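Portela toothbrush drive passes its spring goal, and there are cups to go with them

The toothbrush drive at the Portela community center has reached its goal of 1000 brushes, and it got there sooner than anybody at the center had dared to hope when the collection bins went out in May. Folks who have been dropping brushes off on their way to the grocery store or the school run can feel pretty good about that (and yes, the bins are still out, so please keep them coming!).

For those who missed the first round, the idea is a simple one. Families who are moving into a new apartment through the Staveo housing program get a welcome box on the day they pick up their keys. The boxes have always had towels, soap and a few kitchen basics in them, but when the center asked last year's families what they had found themselves without on that first evening, a toothbrush came up again and again, and right behind it something to stand the toothbrush in. It is such a small thing, and it is so easy to leave behind when you are packing up a whole household with the kids underfoot.

So this year every box gets a bathroom set, with a brush for each person in the family and a glass for the sink. The brushes are bought new or donated new. The glasses are a different story, and a rather charming one, as they come out of kitchen cupboards all over the neighborhood. Some are plain and straight, some are old mugs with a handle, and hardly any two of them match. The center likes it that way, and so do the families, who often tell the staff that a glass from somebody's own kitchen makes a new bathroom feel a little less bare.
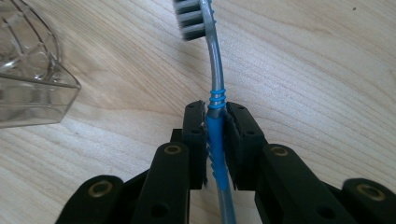
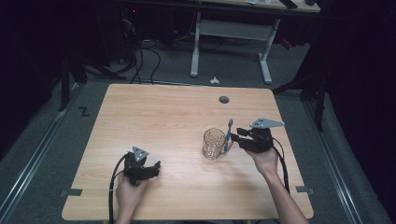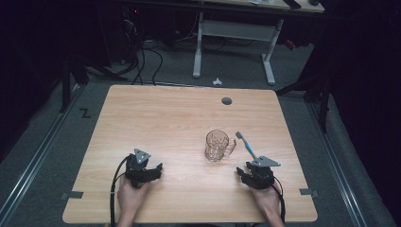 A blue-handled toothbrush near a clear plastic container, and with two glasses, one a plain cup and one a mug with a handle.

The sets go together at a table in the back room of the center, and the work is pleasant and not at all hard. Glasses are washed and checked for chips along the rim, brushes are sorted into adult and child sizes, and then each family's set is wrapped in a hand towel and tucked into the top of the welcome box, where it is easy to find at the end of a long day. A practiced pair of hands can get through a good stack of boxes in an evening, with time left over for coffee and a chat.

The first 100 boxes have already been promised to families moving into the Zilcombe buildings across the river, and more will follow over the summer as apartments come open. The center would especially love to have more children's brushes, which always seem to go first, and anything with a soft bristle is welcome. Toothpaste is in good supply for now, thanks to a very generous delivery from the Vitum pharmacy on the corner, which has also offered to keep a bin by its front counter for anyone who finds that easier to get to.

If you have a glass to spare, please give it a rinse and wrap it in newspaper before you put it in the bin. Sturdy ones are best, and a handle is nice for small hands. Plastic cups are fine too, as long as they are new. Brushes need to be in their unopened packages, please, even if the one you have at home has only been used once.

Donations can be left at the center's side door until 6 in the evening, or at the pharmacy whenever it is open. Packing evenings start at 6 as well and run for 2 hours, and you are very welcome to come along without signing up first. Children can join in if a grown-up comes with them.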